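Home | Programs | Coaches | Races | Reports

Holska Youth Rowing: Progress Report to the Domínguez Fund
5 March 2018

What a winter it has been! When we wrote our application, we hoped to bring 20 new kids into the learn-to-row program. We now have 56 on the roster, and most of them had never sat in a boat before.

The indoor sessions at Skarkard gym filled up fast, so we added a second evening group for the middle schoolers. They love the relay races on the rowing machines — the noise is something else. 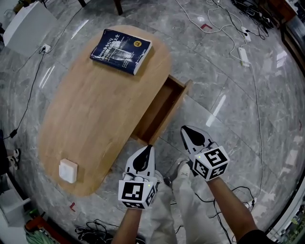 Your grant also paid for two new coaches to finish their safety course. Both are already helping with the swim tests, and the older rowers have started asking them for technique tips, which we were thrilled to see.

Spending is on track. The biggest single cost so far was life jackets in small sizes, and we still have roughly $500 set aside for oar repairs.
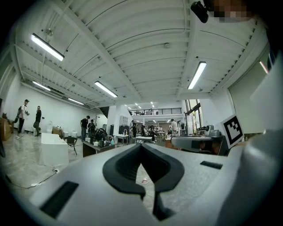
We are a little behind on the dock. The Pultico landing needs new decking before we can launch there, and the lumber came late. If the weather holds, we'll be on the water in April. Until then, the kids will keep training indoors and learning boat commands.

Come and see us row!

Hortensia Daza
Program Director

Contact us | © 2018 Holska Youth Rowing | Back to top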